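Setting up a bin-picking cell with the Trotard kit

Updated August 2025
By Isla Halliday

The Trotard kit adds bin picking to an arm you already own. In the box are the gripper, a camera on a bracket, a small controller, and a license for the Umwood software. It does not include the arm, the bin, or the table. This guide goes from unpacking to a first run of picks and takes most of an afternoon.

Before you start, check that your arm's firmware is on the supported list on the download page. Older firmware will connect, but the gripper signals drop out after a few minutes.

1. Place the bin

Put the bin where the arm can reach all four inside corners with the wrist pointing straight down. Jog the arm to each corner by hand before you fix anything. If the elbow folds up close to the base at the near corners, move the bin 300 mm farther out and try again.

Clamp the bin to something or clamp something to the bin, but do not leave it free. A bin that shifts by a finger's width will ruin the calibration you are going to do in step 3. Mark its outline on the table as well, so you can put it back after cleaning.

2. Mount the gripper and route the cables

Bolt the gripper to the wrist flange with the 6 mm screws supplied. Tighten them in a cross pattern. Plug in the gripper cable, then tie it to the arm at the wrist and again below the elbow.

Leave a loop at the wrist. Turn the last joint to both ends of its travel and watch the loop the whole way. If it pulls tight at either end, it is too short.

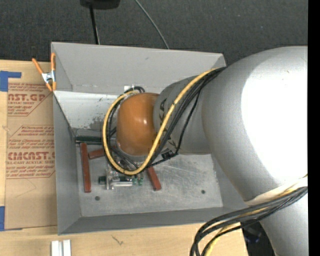 Next, lower the tool to the floor of the bin at slow speed and check that the cables clear the rim. Most of the support calls we get in the first week are about cables, and Abimbola Oyelaran on our help desk will ask about the loop before anything else.

3. Calibrate the camera

Open Umwood and choose New Cell. Set the camera height to 800 mm above the bin floor, lay the printed target flat in the bin, and press Capture. The software asks for the target in several positions. Tilt it a little for the last two.

Bare metal bins throw glare. If the preview shows white patches, lower the exposure first. Moving the lamp works too, but then you have to capture again.

4. Teach the part

Start with plain bars or blocks. Place one part in the bin alone, draw a box around it on the screen, and enter its length and width. Set the grip force to Low and raise it only if parts slip.

5. Run the first picks

Put in a handful of parts, keep speed at the lowest setting, and stay by the stop button. Umwood shows each planned grip before the arm moves — press Accept or Skip. Once you are happy with the grips, switch to Auto.

Price and support

The kit costs $400 a month to rent, with phone support included. For a trial, write to Danilo Pascual at the Travalby office and give your arm model and bin size.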